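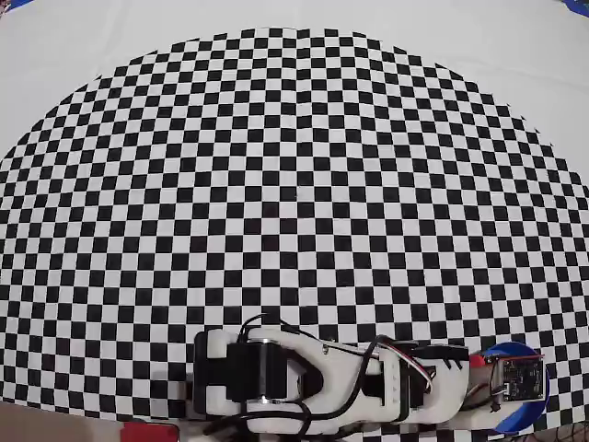

Textiles in Interior Work, Unit 8: Round Cloths with a Check Pattern
Handout, revised Aug 6, 2021
Course leader: Irén Simon. Practical sessions: Jae-hoon Ki.

8.1 Terms
A check is a grid of squares in two alternating colors. In a printed check the color lies on the face of the cloth; in a woven check it is carried by the yarn. The difference matters for cutting. A woven check follows the grain by definition. A printed check may be off grain, and the cutter must decide which of the two to follow. In this unit we follow the print.

8.2 The edge
A circle cannot follow a square grid. Along the curve the outline passes through the squares and leaves partial shapes, and on a black-and-white check these read as small steps. The effect is weakest where the edge runs nearly parallel to a row and strongest near the diagonals. A narrow hem in one color hides part of it - a contrast binding makes it more obvious.

8.3 Creases
A fold line in a check is easier to see than the same fold in plain cloth. Squares on the line look narrower than their neighbors or seem to be shifted sideways, although the print is unchanged. Check for this before recording a print fault:
Lay the cloth flat and smooth it outward from the center.
Measure one square on the crease and one well away from it.
If the two agree with the crease pressed out, record a fold and leave the print column blank.

8.4 Undercloth
Use plain white, larger than the round cloth on all sides. Shallow wrinkles in the undercloth are acceptable at the margin. Under the check they are not, as they bend the rows.

8.5 Finding the center
Fold the round in half, then in half again, matching edge to edge. Mark the point with a pin. Do not count squares in from the edge; the partial ones give a different result on each side.

8.6 Exercise
Work in pairs, 40 minutes. Draft a quarter-circle pattern for a round cloth and place it on the check so that the center falls on a corner where four squares meet. Repeat with the center in the middle of a square. Compare the two outlines and hand in both drafts, with grain and print directions marked.

Reading: Bárány, course reader, section 2.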